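Norach Countertop Utensil Stand, White
Item 3586

The Norach utensil stand keeps serving spoons, ladles and turners within reach of the stove or serving table. It is supplied by Putinard to home kitchens, school cafeterias and community dining rooms. The weighted base is 13 cm across and fits most standard counters.

Wooden-handled utensils should be hung up to dry after washing. A handle left lying in a drainer stays damp along one side and may crack in time.

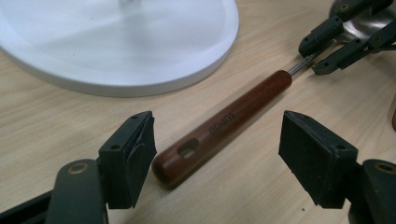

Each handle in the companion Bhuiyan range has a hanging hole and is finished with food-safe oil. Customers are asked to renew the oil twice a year. Bhuiyan utensils are sold separately, and stands may be ordered without them.

Assembly
Screw the pole into the base by hand and press the hub down until it clicks. No tools are required. The assembled stand is 58 cm high and should be placed on a level surface, away from open flame.
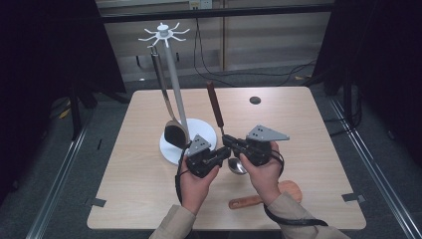
Utensil stand with round base and eight-hook hub.

Care
Wipe the pole and base with a soft cloth and mild soap. The hub may be removed and washed in the top rack of a dishwasher. Abrasive pads will dull the finish and are not covered by the warranty.

Ordering
Orders are shipped from the Boltine warehouse within five working days. Institutional pricing applies to orders of six stands or more. Replacement hubs have been stocked since March and may be ordered by item number.

Customer comments

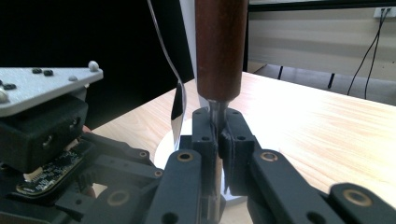

Rigoberto Gallegos writes that his kitchen has used two of the stands daily for a year and that the finish has held up well. He would like to see a taller pole offered, as his longest ladle touches the base when it is hung.

Page revised September 2021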